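The Table with All the Holes

A grid of threaded holes, a white cable and a couple of metal clips: why the humble breadboard deserves a spot in more workshops

The first time I leaned on an optical breadboard I was supposed to be looking at something else. I was in a shared workshop in Iltside on a wet afternoon in June, being shown a very nice drill press, and my hand came down on a slab of dark grey metal full of holes. I asked what it was. Forty minutes later we still hadn't gone back to the drill press.

If you've never met one, picture the pegboard on your grandfather's garage wall, laid flat, made of metal and taken extremely seriously. Each hole is threaded, so a bolt will go straight into it and stay. The holes sit in perfect rows at perfect distances, and anything you fasten down today can come off tonight and go back tomorrow in precisely the same place. People who work with lasers and lenses have had these to themselves for decades, and I think that's terribly unfair!

They're handsome, too. The metal catches the light along the rim of each hole, so when you get your eye down near the surface you see row after row of little bright rings running off into the distance. They scuff, of course. A bracket gets dragged, a screwdriver slips, and you end up with pale scratches wandering across the middle. I like them better that way. A workbench with no marks on it makes me nervous.

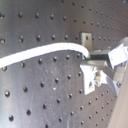 WORKSHOP & BENCH

Running a cable properly

What won me over completely was cable. I have spent a good part of my adult life losing arguments with cable. On an ordinary bench it goes where it likes: off the back, under the vise, around the leg of the stool. You tape it down and the tape lets go. You staple it and then you need it somewhere else, and now you have a bench with staples in it.

On a breadboard you bolt down a clip wherever you want the cable to turn, and that's the turn done. If you don't like it, move the clip over a hole. The grid gives you so many choices that you start to get fussy, in the best way, and before long you're taking the whole run apart to fix a bend that was perfectly fine (I did this twice in one morning, and the second version was lovely).

A few things I've picked up, mostly by doing them badly first.

Lay the cable loose before you bolt anything. Plug in both ends, let it lie, and watch where it wants to go. Cable has opinions left over from whatever reel it was wound on, and a run that follows them will sit quietly for years.

Keep the curves generous. Two clips set at different heights on the board will give you a soft S between them, and an S is a wonderful thing to have, as it holds a little spare length without looking untidy. Pull the same cable dead straight and the connector ends up taking every tug.

Go easy near the plug. The sharpest bend in any run seems to turn up right where the cable meets the hardware, and I'd give that stretch more room than looks necessary. An extra few holes' worth costs nothing.

Choose a colour you can see. I used to buy black for everything because it looked professional, and then spent my evenings on my knees with a flashlight. A white cable on a dark grey board is visible from the doorway. Add bands of coloured tape as markers and you can tell at a glance whether the cable has crept through its clip since you last looked - if the red one used to sit just left of the clip and now it's on the other side, something has been pulling. 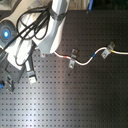
I've become quite evangelical about markers, in fact. They cost next to nothing and they turn a plain length of cable into something with places on it. "Loosen it as far as the red" is a sentence anyone in the shop can follow. Before that we had a great deal of pointing.

The clips themselves are a small pleasure. The simplest sort is a metal tab with a hole in it, standing up from a foot, and you can make a decent one from offcuts if you own a file and have a bit of patience. Bought ones are tidier. I have a drawer of Rurko clips that I reach for first, with nicely rounded edges, and a jar of homemade ones for the jobs where nobody's visiting. Whichever you use, run your finger around the inside before the cable goes in. If it catches your skin it will catch the jacket.

Buying one

Here comes the painful part. A new board isn't cheap, and the weight makes shipping a real line on the bill. I priced two at 600 mm on the long side. The Grandley was $549 and the Barredo was $489, both before delivery. The Grandley has the nicer finish and the Barredo comes with rubber feet, and I dithered for a week before going with the Barredo, feet being something I'd otherwise have had to buy. I've had no regrets, though I still look at the Grandley when I'm in the store.

Second-hand is worth a try if you live near a university or an industrial park. Take a bolt of the right thread with you and try it in as many holes as the seller's patience allows, especially near the corners, where the damage tends to collect. Scratches are fine. Stripped threads are a nuisance, and one will always be exactly where you wanted a clip. Check whether it's metric or imperial, too, before you hand over any money. Mixing the two will make you miserable.

Looking after it

Vacuum it. The holes fill with crumbs, dust and metal filings, and a bolt driven down on top of filings is no fun to get out again. I use the brush attachment at the end of the day and wipe over with a barely damp cloth. Small white specks will appear by morning regardless, and I've stopped asking where they come from.

Bolts live in a shallow tin at the corner of mine, with the hex key sitting on top. The hex key is on a bright string now. I'm on my third.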